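Assembly and Packing Assistants – Household Goods Workshop, Rorwood

Tradbridge invites applications for two positions as Assembly and Packing Assistant at its Rorwood workshop. The successful applicants will join the household goods section in September and will report to the section supervisor, Oksana Prokopenko.

The section receives small stands and frames that have been returned or donated without their original packaging. Each is checked, cleaned, put together and prepared for its next user. Last year 2,904 articles passed through the workshop.

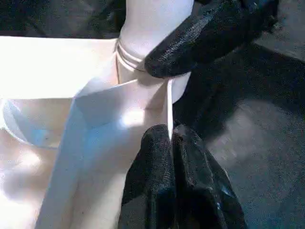 Assistants are expected to work neatly with their hands for extended periods. Much of the work involves cord, soft coverings and fittings that must be gathered, tied or threaded before an article can be released. Applicants should be comfortable following a printed work order and should be willing to undo and repeat a step when the supervisor requests it.

Principal duties include matching poles and tubes to their bases, checking cords for wear, recording missing parts and keeping the work surface covered and in good order.

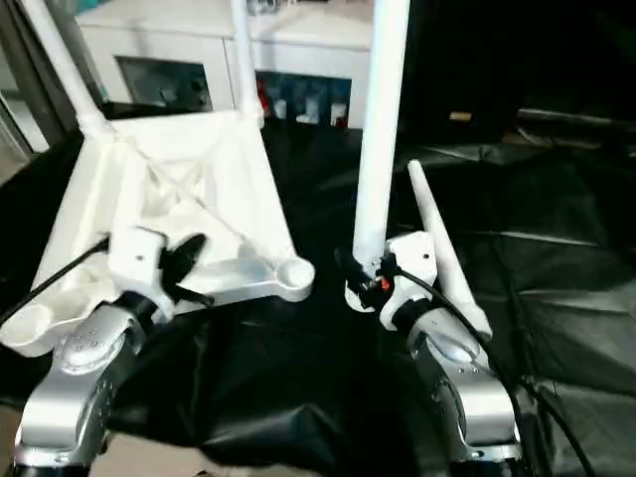
White triangular frame with corner sockets and upright poles, over a black cloth.

The positions are part-time, at 37 hours every two weeks. Shifts begin at 8:00 a.m. Work gloves and aprons are provided. No previous experience is required – full instruction is given during the first month. Applicants must be able to stand at a work table and to lift light cartons. 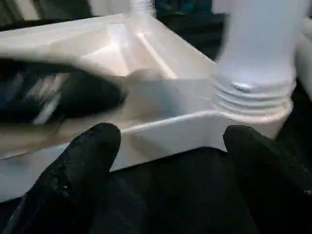 Cleaning is given the same weight as assembly, and applicants will be asked to complete a short practical exercise in both. Molded parts hold dust wherever the surface changes direction. A recessed channel between raised ridges, or a ribbed collar at the foot of a post, must be brushed out and inspected before the article is passed for packing.

Applications should consist of a one-page letter and the names of two references, addressed to Lukian Levchenko, Personnel Office, Tradbridge, Rorwood. Applicants selected for the practical exercise will be notified by mail.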